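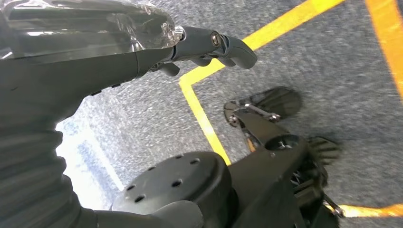

by Fereshteh Sadeghi – posted 5 April 2020

Term project report: where does scrap plastic go in Hidanlow?

Started this in August, finishing it now. The question was simple. When a shop in town has plastic parts it can't use, what happens to them? I picked car body shops and one parts supplier (Fover) becuase they were willing to talk to me.

Method. Visited 3 shops. Asked each one to keep a log of plastic scrap by weight. Two did it properly. The third wrote down "a bin" every time, so I left that one out of the totals.

Results. Logged scrap over the whole period came to 1,340 pounds. Of that, 70 percent went to landfill. The rest went to Wivari, the regrind place out past the rail yard. Bumper covers are the easy part – big, one material, resin code molded in on the back. Wivari takes those all day. Small stuff is the problem. Clips, brackets, anything with foam or tape stuck on. Someone has to pull it apart by hand and that costs more than the plastic is worth.

Long thin pieces are awkward too. They don't stack, they jam the grinder feed unless cut down first, and the shops don't want to pay for the cutting.
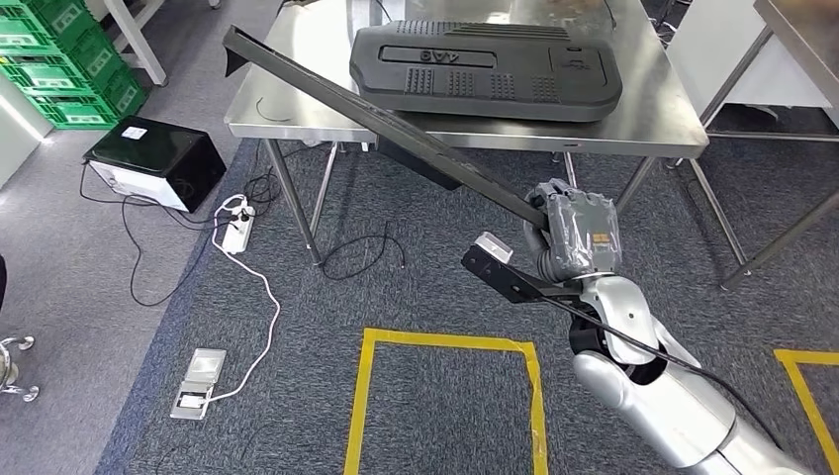

Fig. 1. Long black strip across a dark gray molded panel, steel table.

Price matters more than I thought it would. Wivari won't send a truck for less than 1,000 pounds. No single shop gets there in a season. Pooled they would, but then who stores it? Fover has the room, and said maybe.

Problems with my data: bathroom scale at one shop, so weights there are to the nearest pound at best. Metal inserts got weighed in with the plastic. Also I never got the winter numbers from the Sitthichai Street shop, they moved.

Next step would be a shared bin at Fover and seperate bags for bumper covers. Weight logs are in the appendix, raw, not cleaned up yet.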